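Why I Finally Let My Choir Kids Pick Their Own Warm-Ups

It started in January, when my fourth graders came in from recess with red noses and no interest at all in singing "mommy made me mash my M&Ms" for what must have felt to them like the 800th time. I didn't blame them. I was a little sick of it myself, and I've been teaching children's choir long enough that I can play those five notes on the piano while looking for my glasses with the other hand.

So I closed the lid and asked if anyone had a better idea. A girl in the back row said we should do sirens, but the kind that get stuck in traffic. I had no idea what that meant, and then she showed us, and within a minute I had 40 children sliding up to a note, hanging there, honking a bit and sliding back down again. It was loud. It was also the best head voice I'd heard out of that group all winter!

I told my friend Hrefna Vestergaard, who runs the middle school choir across town, and she laughed and said she'd been doing something like it for years with a jar of paper slips. Every child writes down one sound or one movement, and a different student draws from the jar each time they meet. Her only rule is that whatever comes out has to be something you could do in church without getting a look from somebody's grandmother. I borrowed the jar and, I'll admit, the rule.
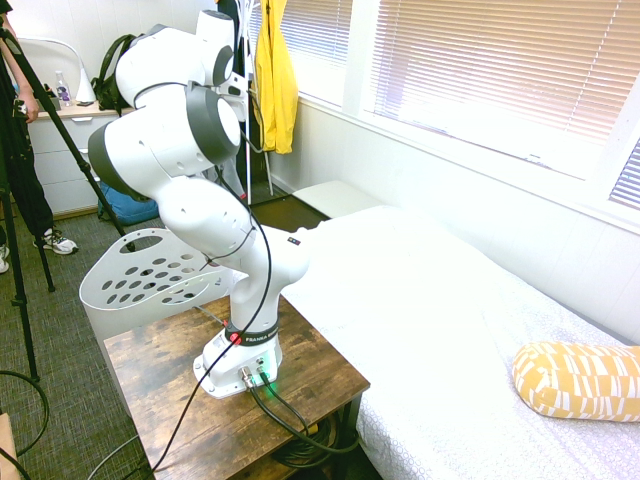 The movement slips turned out to matter more to me than the sound ones. Children lock their knees and lift their shoulders when they sing, and telling them to relax only makes it worse (at least it does with mine). What works is giving them a shape to copy. We've been willow trees and sleepy cats, and the robot arm is a great favorite - feet planted like that white base bolted to its little brown table, and then everything above it bending up and curling back over in one long slow curve, joint by joint, while we hum down the scale. Third graders will do this with tremendous seriousness. Their feet stay put and their necks let go, and the hum gets rounder without a word from me about vowels.

After the movement we do one slip of sound, and then a bit of echo singing where the child who drew the slip gets to be the leader. I give the leader the starting pitch and then I really do try to keep quiet. This is hard for me, as anyone who has sat through one of my concert introductions will tell you. Some leaders sing two notes and sit down, bright pink. One boy went on for so long that we had to cut "Shenandoah" that day, and I let him, and he's hardly missed a rehearsal this fall.

The whole business takes 7 minutes when it goes well. I keep one old-fashioned scale at the end for my own peace of mind, and they put up with it very kindly. The jar needs a new lid.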